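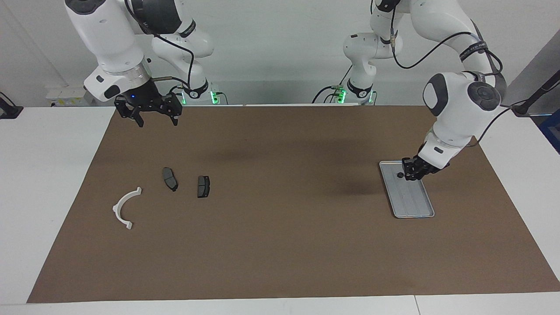 Unit 3: Laying out parts before a brake pad change

These notes go with the bench session. Read them before you come in, and bring your safety glasses.

Preparing the bench

Cover the table with a mat. Bare tops mark easily and small parts slide off them. Put a shallow metal tray on the mat for clips, pins and bolts. Pads go straight on the mat, side by side, with the friction material facing up. Plastic parts stay out of the tray, where a dropped bolt could crack them.

Checking the pads

Wipe your hands first. Grease on the friction surface means the pad is scrapped.

Look at each pad for:
cracks or crumbling at the edges
friction material lifting from the backing plate
wear that is deeper at one end than the other

Measure the friction material at both ends and in the middle, leaving out the backing plate. For this course, anything under 3 mm is rejected. Write all the readings on the job sheet, including those for pads that pass. If one pad on an axle fails, the whole axle set is replaced.

Uneven wear usually points to a sticking slide pin. Make a note of it and check the pins before fitting new pads.

Clearing up

Use a damp cloth or the brake cleaner on the shelf. Do not blow dust off with an air line. Empty the tray, wipe it and put it back under the bench.

Written work

Fill in the Keller sheet and answer the question on taper wear. Allow 30 minutes. The pass mark is 70 per cent. Hand it to Darnell Van Dusen or leave it in Feven Ayele's pigeonhole before the next session.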